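Student team from Cluneo College to compete in February bin-picking final

03/11/2023

Cluneo College of Engineering is pleased to announce that its student robotics team has qualified for the Kinduvex Student Handling Challenge. The final will take place in February at the Stinness Halls.

The challenge asks student teams to program an industrial robot to pick mixed household goods out of a metal bin. The items are not shown to the teams beforehand, and no person may touch the robot once a run has started. The Cluneo team is made up of 13 students from the second and third years, who have worked on the project in the Kapoor Laboratory since the start of term.
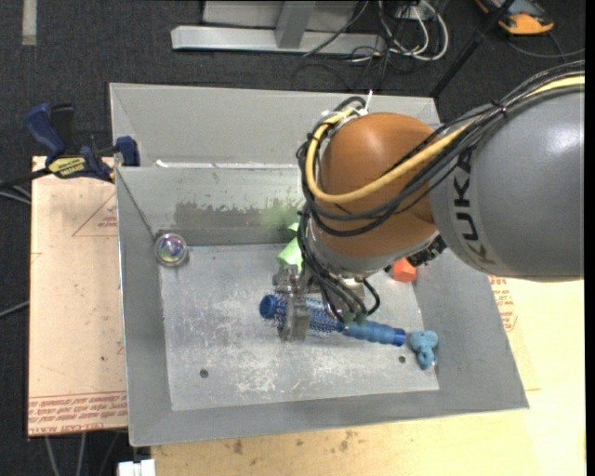
The team's KUKA arm with its gripper at a blue hairbrush in the practice bin. Photo: Cluneo College

In the qualifying stage, each team submitted a written report and a record of 200 practice picks. Cluneo was one of three colleges to go forward.

"Round handles and shiny surfaces have taken up most of our evenings," said Ornella Benedetti, team captain. "We have rewritten the grasp planning twice, and we expect to change it again before the final."

Oldřich Oravec, Senior Lecturer in Automation, said: "The students have run this project themselves, from the wiring to the test plan. The College is proud of their work and wishes them well."

Students who wish to join the team for the spring term may apply through the Department of Automation office.

ENDS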